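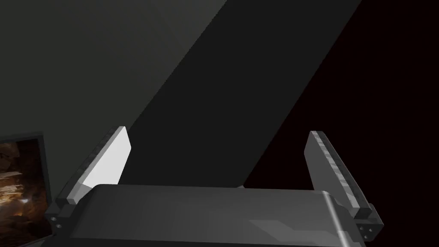
Rules for testing robots in simulation have a way of sounding stricter than they are, and I went to Grenville expecting to be told otherwise. The woman I met there reviews test evidence for Stillholm, a small assessment firm that gets paid to read what other firms write about their grippers and arms. She asked me to leave her name out because two of her clients would recognize the complaints. She is hard on rendered evidence. A gripper can be drawn down to the little screw heads on the blocks that hold its fingers, she said, and there can be a nicely framed picture of glowing brown rocks on the wall beside it, and a reader's guard drops. "You see screws and you think, okay, somebody modeled the screws. What they did was draw them. Ask what happens in the model when one works loose. Usually nothing happens. The screw is paint."

I asked if that was fair. Simulation is cheap, it doesn't hurt anybody, and you can run it all night.

"Sure, and I'm for it," she said. "I'd rather they drop things in software for a month before they drop one on a foot. What bugs me is the sentence that comes later in the report, where it says the gripper has been tested. Tested where? You have to go to an appendix to find out it never left the computer."

The document that is supposed to stop this is the Kuzmenko guide, which most of the shops she deals with have agreed to follow. It's 73 pages long and I had read it on the train, or most of it. It says that simulated results must be labeled as simulated, that the settings must be kept with the results, and that any claim about a real machine needs "suitable physical confirmation." I wanted to know what suitable meant.

She laughed at that. "It means whatever you did. I've been sent one afternoon's work with one part and told it was suitable. I couldn't point to a line in the guide that said it wasn't."

We looked at a report she had marked up in pencil, with the client's name covered by a sticky note. It claimed 985 simulated grasps and gave a success rate to one decimal place. She had circled the decimal. Her note in the margin just said "of what?" The report didn't define a success. It might be that the object left the table, or that it stayed in the fingers to the end of the run, or that it ended up where it was supposed to go. Those are different tests, and the guide lets a company pick one without saying which.

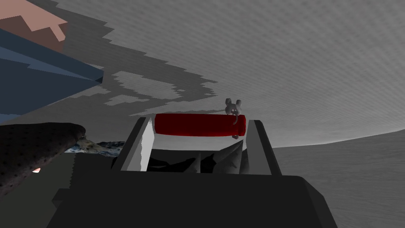

Friction was the other thing she kept going back to. In a simulator it's a number somebody types in, and on a shop floor it depends on dust, hand grease, wear on the pads and what the last shift was handling. The Kuzmenko guide asks people to write the number down. It doesn't ask where they got it.

"So they write it down," she said. "Very neatly. I get a table. And I call up and ask who measured it, and there's this pause, and then I find out it came with the software."

Doesn't that get fixed as soon as somebody reports it? She had reported it, she said, last November, along with a short list of other gaps, and she got a polite reply saying the points would be looked at in the next revision. There is no date for the next revision. The guide on the website as of March 7, 2019, is the same one she complained about.

I pushed her a little here. It's easy for an assessor to want more rules, given that more rules mean more work for assessors. She didn't take offense. She said she would happily cut the guide in half, starting with the chapter on how to format the cover page. What she would keep is short. Say what counts as success before you run anything. Change the friction, the lighting and the starting positions, and show the bad results with the good ones. Include objects with awkward shapes, and include two things touching, because a solid cylinder by itself is about the friendliest thing you can hand to a pair of flat fingers. Then take a sample of the same grasps to a real gripper and print both sets of results side by side.

"Side by side on the same page," she said. "I'm serious about the page. If they're in different chapters people will read the one they like."

Stillholm tried a version of this itself on the Cukov project, a bin-picking job for a warehouse client. The team repeated 7 of the simulated grasp types on the bench. I asked how close the results were and she wouldn't give me figures, which I found annoying from someone who had spent an hour asking other people for theirs. She did say that the ones she expected to match were not the ones that matched, and that the client was less interested in this than she was.

I'm still not sure a better guide would change much. Nobody is required to follow the one we have. A company that wants to say "tested" will find a way to say it, and a buyer in a hurry will let it go. I put this to her on the way out and she half agreed. Her own advice to buyers is to skip the pictures and the percentages on the first read, go straight to the settings table, choose any value in it and ask where it came from.

"If they can tell you, keep reading," she said. "If they offer to send you a video, I'd ask again."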